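Dear Marisa,

Thank you again for April's installment, and for being so patient with us! The block play sets for the Juhl family room are coming along nicely – Jelle Schouten has now sorted 448 of the 1,246 pieces, and the long bars are the ones everyone reaches for first. 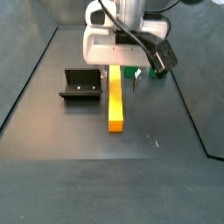
We still need 14 storage trays from Brudari, and I'd love to put the remaining $70 toward those if you're happy with that. The next sorting afternoon is Thursday, so do come by if you can.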